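Updated 16 May 2025

# How to Book a Shared Shuttle from Gidmont Airport to Batley

Prostau runs shared and private transfers between Gidmont airport and the towns along the lake road, with Batley as the last stop. You can book online up to 20 hours before pickup. After that the form closes for your date and you have to call the desk.

## Before you start

Have these ready:

- your flight number, not just the arrival time
- the full address where you are staying, including the building entrance
- the number of large bags, plus anything long such as skis or a folded stroller
- a phone number that will work when you land

If you have a connecting flight, use the number of the last leg. The dispatcher follows that flight and moves your pickup if it is late. With the first leg entered by mistake, the van may be assigned to the wrong hour.

## Step 1: Pick shared or private

A shared seat is cheaper but you may wait in the arrivals hall for other passengers, and the van makes stops on the way. A private van leaves when you do. For one or two people the shared seat is usually the better price. For a family, compare both totals before you pay, as the private van is charged per vehicle.

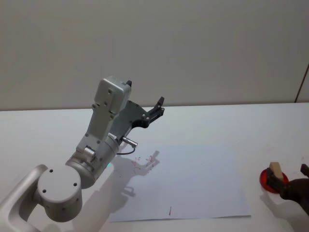 Child seats are free on both but must be requested in the form. Choose the seat by the child's weight. Drivers do not carry spares, so a request made at the curb will most likely be turned down.

## Step 2: Fill in the route

1. Open the transfer form and choose "Airport to town."
2. Set the pickup point to Gidmont, arrivals level. There is a second entry for the rail station under the airport. Do not pick that one unless you are coming by train.
3. Type your destination. If your street in Batley does not show up, choose the nearest listed hotel and put the real address in the notes box.
4. Enter the flight number and landing time. Leave the pickup time blank and the system will fill it in.
5. Add your bags. One large bag and one carry-on per person are included.

Check the date once more if you land after midnight. A flight that leaves in the evening and lands at half past twelve belongs to the next day on the form. This is the most common error on late bookings, and it can't be fixed from your account page once you have paid.

## Step 3: Pay and save the voucher

Pay by card. Cash is accepted only for private vans, and drivers can't change large bills. The voucher arrives by email as a PDF. Save it to your phone, because the wireless signal near the exit doors is weak. 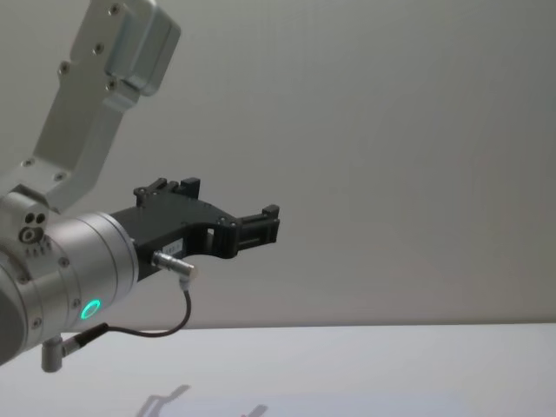 *Silver robot arm with a black two-finger gripper over a white tabletop.*

If no email comes within an hour, look in your spam folder, then log in and download the voucher under "My trips." Don't book a second time. Duplicate bookings are refunded, but the refund can take several days.

## Step 4: Find the van

After customs, turn left and walk to the end of the hall. The Prostau desk is next to the Kurtuluş coffee counter. Show the voucher and you will be given a bay number. Vans wait in the covered lot across the access road, and the bays are numbered from the far end.

Go to the desk even if you are early. Passengers who wait at the bay without checking in are not on the driver's list.

## Changes and refunds

You can change the date or flight for free until the form closes. Cancel before then and you get the full fare back. If the airline cancels your flight, send the notice to the desk and they will move the booking or refund it.

From October the mountain road can close after heavy snow. Vans then take the valley route, which is longer, so leave extra time if you are traveling back to the airport. The desk texts the new pickup time the evening before.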